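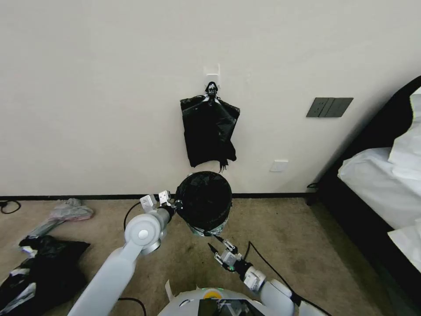
September 18, 2025
By Audrey-Anne Petrenko and Senad Dervishi

4. Bag handling with two arms

Changing a bin bag is one of those small jobs that people do while thinking of something else, and we must admit that we chose it for much the same reason, expecting it to be the easy part of the Funora task set. A thin plastic bag has almost no shape of its own, it clings to itself, and it hides the very edge that the robot needs to find. Our earlier work at Trencombe dealt with towels and pillowcases, where a poor grasp can usually be put right by pulling a little harder, but a bag pulled harder will simply stretch or tear. For this reason we treat the rim of the bin as the natural place to begin. In Figure 4 the left gripper has pinched the black bag at the left side of the rim, where the plastic is stretched over the edge, while the right gripper is held low in front of the base. We call this arrangement "one holding, one waiting", and a good deal of what follows is concerned with when the waiting arm ought to stop waiting.

Figure 4. The two-arm arrangement used in the bag task, seen from the head camera, with the left gripper closed on the bag at the rim.

4.1 Choosing the moment for the second arm

In the first version of our method, which we named Stutemari, both arms were driven by a single policy that gave out a joint command for the pair of them at every step. It learned quickly and looked rather graceful, but it had a habit of moving the second arm as soon as the first had closed, whether or not the first had caught anything. The pinch can fail in a quiet way. The fingers meet, the motor reports that they have met, and the bag has slipped out between them without any great change in the picture.

Mahawong, the version reported here, keeps the shared policy but adds a small check between the two grasps. After the first gripper closes, the arm makes a short lift of 10 millimetres and the check compares the head view from before the lift with the view after it. If the plastic near the fingers has moved with them, the second arm is let go to its own grasp. If it has stayed where it was, the first arm opens and tries again a little further along the rim. We were worried that so slight a lift would be lost among the creases of a dark bag, and the worry was a fair one — black plastic offers the camera very little to hold on to — but the outline against a pale wall or carpet proved enough in most of our rooms.

4.2 Training and trials

We trained both versions on the same 1,000 demonstrations, gathered by remote operation in furnished bedrooms. Operators were asked to work at whatever pace they found comfortable, and were not told which side of the rim to take first. This gave us a pleasant variety of habits, including one or two that we would never have thought to write down ourselves. Each version was then given 50 trials with a small lined bin, starting with the bag folded over the rim.

Mahawong completed the bag removal in 54 per cent of its trials, against 10 per cent for Stutemari. The gap is wider than we had hoped for, and we would ask the reader to treat it with a little care, as a single size of bin was used throughout. Most of the remaining failures came after a sound first grasp, when the second gripper took hold of two layers of plastic and drew the mouth of the bag shut. The check has nothing to say about this, and in July we began work on a second comparison, made at the other arm, that may catch it.

We should also mention the cost in time. The lift and the comparison make each attempt slower, and a person standing by will certainly notice the pause. Dervishi, who ran the greater part of the trials, came to find it useful, as it gave him a clear moment in which to stop the robot when he could see the fingers were empty. Whether somebody living with such a machine would feel the same is a question we take up in Section 6.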